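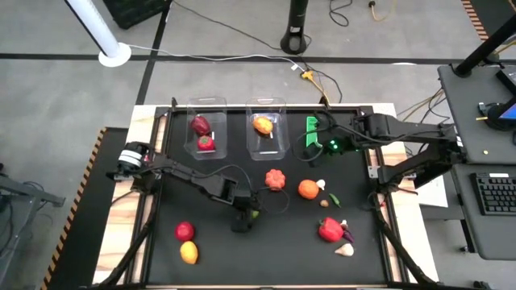 Play produce

Play produce (also called pretend fruit and veg, or toy greengrocery) is the family of toys made to look like things you'd buy at the greengrocer's. I've kept this entry going on my own for a while now and I write it the way I talk, so please bear with me! It covers the pieces themselves, the bins and baskets they live in, and the sorting that people do with them. Toy cakes, tins and sandwiches have their own entry.

What counts as play produce

Anything shaped like a fruit, a vegetable, a nut or a bulb, really. The usual set has a tomato, an orange, a lemon, a pepper and some sort of root, and then the maker gets to have a bit of fun. I'm very fond of the oddities (a garlic bulb always pleases me more than an apple does) and I do think a set is better for having a chilli in it. Sizes are all over the place. A toy pumpkin may be hardly bigger than the orange beside it, and children don't seem to mind one bit.

Tomatoes cause the most arguments. Take away the little green top and you could have a plum, a small apple or a beetroot, and I've seen all three written on the same list. Where a piece can't be told for certain, this entry goes by its colour and shape. It saves a lot of letters.

Materials

Older pieces were often painted wood or papier mâché, and later came hollow plastic, solid foam, felt and knitted wool. Hollow plastic is light and wipes clean, but it dents if it's trodden on. Felt is lovely to hold and dreadful to wash. Foam pieces can look very lifelike until somebody bites one, and then you have a lime with tooth marks for ever more.

Bins and baskets

A set with nowhere to go ends up under the sofa. Clear bins are my favourite for this because you can see what's in them without tipping the lot out, and handles at the ends make them easy to carry when they're full. A coloured basket is handy next to them as the odd one out, for whatever doesn't fit the rule you're sorting by.
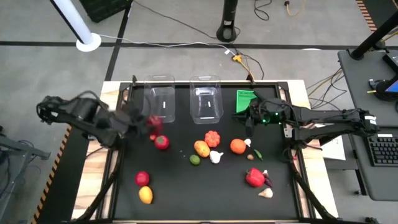 Play produce spread out for sorting, with two clear bins and a green basket along the back.

A dark, plain surface suits the job very well. Pale garlic shows up beautifully on black, and so do lemons, though a deep crimson fruit can get a little lost on it. If your table is a busy pattern, put a plain cloth down first.

Sorting

Colour is where most people start, and it goes nicely until you meet a fruit that's yellow, orange and a bit red all at once. Then you have to decide, and in my view that's the good part! Fruit against vegetable is the next step up, and it will start a row over the tomato and the pumpkin in any house I know of. Other ways to split a set are by size, by shape (round things against long things), or by whether you'd peel it.

The club game played at Skonville goes like this. Everything is scattered on the table and the bins start empty. Each player has 30 seconds to fill one bin by a secret rule, and the others guess the rule from what's inside. Four rounds make a game. I've played it plenty of times and I'm still hopeless, mainly through forgetting my own rule halfway.

Makers and sets

Trukex sold a boxed set of 5 vegetables that you still see at jumble sales, nearly always short of the carrot. Onetico went in for nuts and bulbs, bless them, and their garlic is the one I'd keep if I could only keep one. Cowie made the baskets, never the food, and the slots along the rim tend to snap first. I had a note from a reader in January about a Cowie basket in bright pink, but I haven't seen one, so it stays out of the entry for now.

Care

Wipe plastic pieces with warm soapy water and dry them properly round the stem, where the muck collects. Don't soak anything with a glued-on top. Felt should be brushed and left well alone. Keep small pieces such as nuts away from babies and toddlers.

See also: toy kitchens; shop counters and tills; sorting trays; wax fruit

Last edited 3/24/20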